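Home & Lab Automation Board > Buying and Budgeting
Thread: Second arm or a mobile base? Trying to plan next year's money

drawerful
Okay, long one, sorry in advance. We're a small group (four of us, one shared room) working on household tidying, mostly laundry pickup. Right now we have one arm with a two-finger gripper and a wrist camera, and it does its thing around a couch and a basket. It's been a good year and we've been told we can put in for equipment in August. So now I get to make a spreadsheet, and I'm going back and forth on it like crazy.

Option A is a second arm, same as the first. Two hands on cloth would be so nice. Option B is keeping the one arm and putting it on a wheeled base so it can go to the laundry instead of the laundry coming to it. Option C is the boring one, where we buy spares, fingers, cables, a better camera mount, and put the rest toward somebody's hours.

I have a quote from Clustemcombe for the base at 2441 before shipping, and that's without the battery pack. The second arm is more than that but we'd get to reuse all our software. What would you do?

peg_and_hole
Second arm, no question. Cloth with one gripper is a pain. You can pick it up and you can drop it in a basket, and then you're done. The minute someone asks "can it fold" you need two.

drawerful
Has anyone asked us if it can fold? Yes. Every single visitor. My own mother.

slowloris77
I'm going to disagree with peg here. I ran a two-arm setup for a couple of years and the second arm doubled the calibration, doubled the stuff that could break on a Saturday, and for most of that time it was parked. We got a lot more out of fixing up the first one. What are you using for fingers?

drawerful
Plastic, gray, long and tapered with a slot near the tip. They're fine on towels and T-shirts. They're less fine when something is bunched way down in the basket and the rim gets in the way.
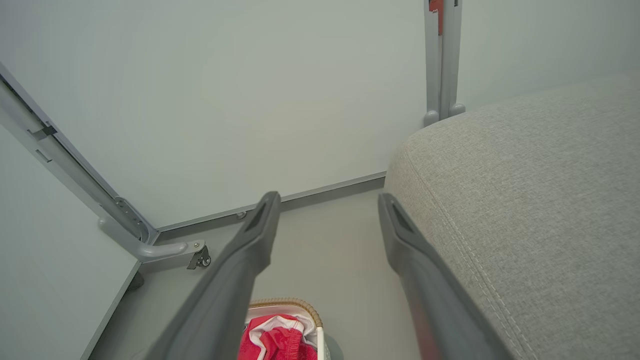
So a lot of my worry about option B is just floor space. The couch takes up a big chunk, we've got furniture with legs and casters coming down at odd angles, and a base has to get in between all that without clipping a foot. I measured the narrowest part of our usual route with a tape and the Clustemcombe base would have 12 centimeters to spare, total, both sides together. That sounds like plenty until you picture somebody moving the couch a little to vacuum.

peg_and_hole
12 total is tight. Do they give you the footprint with the bumpers on? Ours was listed without.

drawerful
Oh no. I don't know. Emailing them now.

bolt_circle
Buying person's perspective, since I do this for a living (not for robots, for a woodshop and a print room, but the forms are the same). The number on the quote is never the number. Take your base at 2441. Add the battery, the charger, freight, and whatever adapter plate lets you bolt your arm to it. Then add the week where everyone stands around it. If your budget line only covers the quote you'll be asking for more by spring, and people remember that.

drawerful
The adapter plate! I had totally forgotten. Okay, adding a row.

Kitetail
We got our plate cut by Okura for 478, and it took a while because we changed our minds on the bolt pattern halfway through. If you send them one clean drawing you'll do better than we did. It has held up great though, no complaints at all.

slowloris77
478 for a flat piece of metal with holes in it...

Kitetail
A flat piece of metal with holes in the RIGHT PLACES. We tried drilling our own first. The arm leaned.

slowloris77
Fair enough.

tumble_low
Can I put in a word for the boring option? We do something pretty close to what the OP does, clothes into hampers and baskets. Last year we had money for either a second arm or consumables plus a part-timer, and we went with the part-timer. I was grumpy about it at the time. We ended up with way more recorded runs than the year before, just because there was a person there to reset things. The arm doesn't throw the shirt back on the floor by itself.

The other thing is fingers wear out. The tips go smooth and then you think your policy got worse. We now budget for a set every quarter and I'd never go back.

drawerful
Every quarter? We've been on the same pair since we started. Should I be embarrassed

tumble_low
A little bit :) Run your thumbnail over the tips and compare with a fresh one. If you can't feel any difference, keep them.

peg_and_hole
I still think people talk themselves out of second arms because they had one bad installation. If the software is the same, you set it up once and copy. And for baskets it really helps, because one hand can hold the rim steady while the other goes in. With a single arm you're shoving the basket across the floor half the time. A smooth floor makes it worse.

slowloris77
Put a rubber mat under the basket. Four bucks.

peg_and_hole
And then your robot only works in houses with a rubber mat.

slowloris77
It only works in one room now, peg!

drawerful
Ha, he's got us there. We did try a mat, by the way, and it helped. But I do see peg's point, because the whole pitch to the people with the money is "a normal room with normal stuff in it." I'd rather not fill it up with helper gadgets.

bolt_circle
Is there a rule about what counts as equipment where you are? At my place anything over a certain amount goes on an asset list and has to be tagged and insured, and anything under is supplies and you can just buy it. That alone might decide it. Fingers and mats are supplies. A base is definitely an asset, and somebody has to sign for it.

drawerful
Yes, and the hours come out of a third pot, which is annoying. So option C is really two requests. I should have said that at the top.

Kitetail
Have you looked at renting the base? Tan does monthly rentals and they let us put part of the rent toward buying it. We had one for six weeks and learned that our doorway had a lip it hated. We would never have found that out from a spec sheet. I think the rental was up to 43 a day depending on the battery, but check with them, my memory for prices is terrible and they may have changed it.

drawerful
Renting hadn't even crossed my mind! That might be the way to do it — rent for a few weeks, see if it can get around the couch, and then decide if it goes in the August request or not.

slowloris77
Renting is good advice. Just make sure you have your test written down before it shows up. We rented a lift once and spent the first eight days discussing what to do with it.

drawerful
What would you put on the test? I was thinking:

Drive from the charger to the couch and back, ten times, no touching anything.
Same thing with the furniture nudged a little each time.
Pick up something from beside the couch and get it into the basket, with the arm on the base.
Same pickup from the fixed mount we have now, to compare.

Kitetail
Add one where someone else in your group sets up the room and doesn't tell you how. And measure how long a charge lasts with the arm powered, because the arm eats way more than you'd think from the brochure.

tumble_low
And see what the wrist camera does when the base is rolling. Ours got shaky video and we had to wait for everything to settle before each grasp. It added a few seconds every time. Not a dealbreaker, but you want it in the plan if you're promising numbers to someone.

peg_and_hole
I'd like it on record that I still vote second arm.

drawerful
Noted, it's in the spreadsheet in its own column. The column is called PEG.

bolt_circle
One more from me and then I'll leave you alone. Get a second quote on the base, even if you already know who you want. Kisum makes one in that size. You may hate it, but when the approver asks why Clustemcombe, it's a lot nicer to have an answer on paper.

drawerful
Good call. I wrote to Kisum at lunch, and to Tan about the rental.

Update, same evening: Clustemcombe got back to me and peg was right, the footprint is without bumpers. So my 12 is more like 7. They say the bumpers come off but I don't love that with a couch and people's ankles around.

slowloris77
Leave the bumpers on.

Kitetail
Leave the bumpers on!!

drawerful
They're staying on. So here's where I am for now. Rent first if the dates work, put fingers and cables in as supplies this month so we don't have to wait, and ask for hours separately. The second arm goes in as next in line with a real quote attached. If the base can't get past the furniture I'll swap the two. Does anyone have a drawing for an adapter plate I could start from? I'd like to not lean.

Kitetail
Check your messages, I sent you ours. The two holes on the left are for a cable clamp, you can skip them.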